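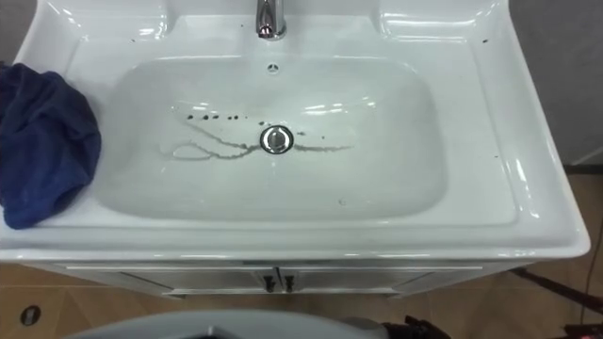 Sink task, notebook entry, September 2023
Rules for running and scoring the washbasin wipe

Purpose of this entry: fix the working rules for the basin task before the next block of runs. The July draft left too much to whoever was on shift, and the scores from the two benches can't be compared. Where this entry and the July draft disagree, use this one.

Setup in use: white ceramic basin on a two-door vanity, chrome faucet, pop-up stopper, tiled floor. Cloth is dark blue and starts on the left rim. Controller build is Sethi. Logging goes to Floreo as before.

1. Soil

Dirty water only. No grit, no scouring powder. Grit marks the glaze and after that every reading has a scratch in it. The soil goes on the floor of the basin near the stopper, and it is allowed to spread. Do not tidy the pattern. Streaks and separate droplets are scored separately, because a wipe that takes up a streak can leave a row of droplets standing a few centimeters off.

Specks on the flat rim are out of scope for the wipe score. Record them on the sheet before the run so that they don't get charged to it. Small dark specks on the right ledge have been logged as misses twice, and both times the scorer had no start record to check against.

2. Cloth

Cloth starts crumpled on the left rim, partly over the ledge. Folding it square was a July rule and is dropped. A folded cloth gives the grasp planner an easy edge and the grasp numbers come out too good.

One cloth per run. Used cloths go in the wash bin, never back on the rim. Retire a cloth at 46 washes or when the edge frays, whichever is first. Write the wash count on the tag.

3. Speed and force

Arm speed over the basin is capped at 200 mm/s, in the controller, not in the task script. The Prurkero wrist guard stays enabled for the whole run. If it trips, the run is scored as a stop and the operator does not resume from the same pose.

No contact with the faucet above the base. The spout overhangs the bowl and the approach from behind it is not allowed at any speed. Approach from the front or from the left.

4. People

Operator stands clear of the working side with the stop in hand. Nobody reaches into the basin to move the cloth while the drives are live. If the cloth drops, stop, drives off, pick it up, restart from step one. A restart is a new run with a new number.

Dry the floor before drives on. Tile is slick when wet and the base will lose its heading on it. Cables are routed behind the base and checked at the start of each shift.

5. Images for scoring

Take the start and end stills with the overhead lights on and no added lamp. The glaze throws highlights along the inner walls and the front lip, and they shift with any change in head angle.

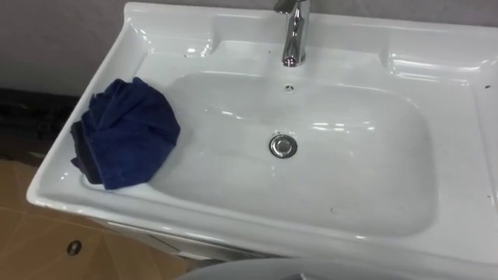 For that reason a highlight is never scored as residue and never scored as clean. Mark the patch "not readable" and take a second still with the head turned a little. If it is still not readable, leave it that way on the sheet. Do not fill it in from memory.

Faint smudges count as residue if they show in both stills. The stopper is scored as its own region, ring and dome together. The overflow hole is excluded.

6. Records

Of the runs on file, 71 have no start still. They stay in the archive but come out of the comparison. The log partition holds 2,000 runs and the oldest are overwritten after that, so export to Drosex before starting a new block.

Each sheet needs: run number, build, cloth tag, start still, end still, stops, and the scorer's initials. Scorer and operator are different people. If only one person is in, run and score later.

Open items

Droplet spacing: no rule yet for how close two droplets have to be before they count as a streak. Propose one cloth-fold width, needs checking against old stills.

Head angle: second-still angle should be a number. Currently set by eye.

Wrist guard trips on the left rim, cause not known. Possibly the cloth bunching under the fingers during the grasp. Pull the force traces before changing the threshold.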